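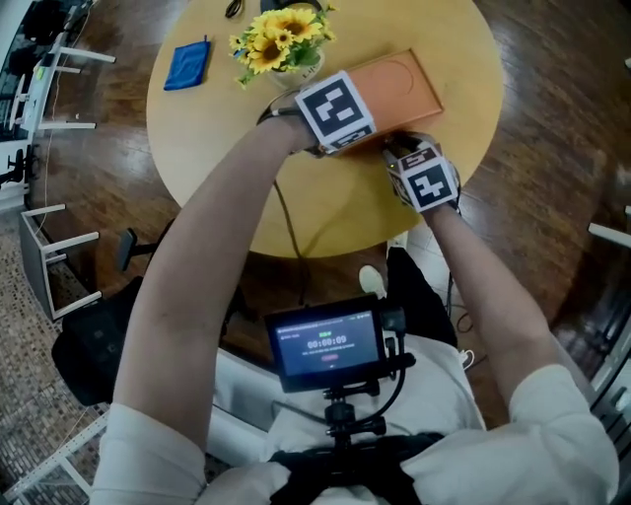 On Sunday Romain Ferrand wrote:
> I read the Odbridge write-up twice and I still can't see how you keep the wrist poses honest once both hands are on the same object. If one marker cube drifts, the distance between the hands drifts with it, and the policy learns a tray that stretches. Did you correct for it, or just throw those takes out?

Hi Romain, and hello to everyone else who has been following along,

Thanks so much for reading it twice, which is more than I can say for some of my own co-authors! You've put your finger on the part that took up most of our June.

We do correct for it, but only in a small way. While both hands have hold of the tray, we treat it as rigid and ask the solver to keep the distance between the two grips constant. Each wrist is still tracked from its own cube (whichever faces are in view), and the constraint only comes in between first firm contact and release. Lăcrămioara marked those two moments by hand for all 406 takes, bless her, and I owe her a very nice dinner.

Even so, we dropped 60 takes where a cube was lost for too long during the carry. I would rather have kept them, but filling in the gap gave us a lovely smooth path that went straight through the tabletop.

As for whether it helped: with the constraint, the trained policy put the tray down level on 6 of the 6 held-out table layouts. I wouldn't lean on that too hard, as it's a small test and all of the tables were indoors with fairly kind lighting. Aurel wants to try glossier trays next and I'm a bit nervous about it.

I'll tidy up the solver settings and send them to the list once Tineke has had a look.

Cheers,
Despina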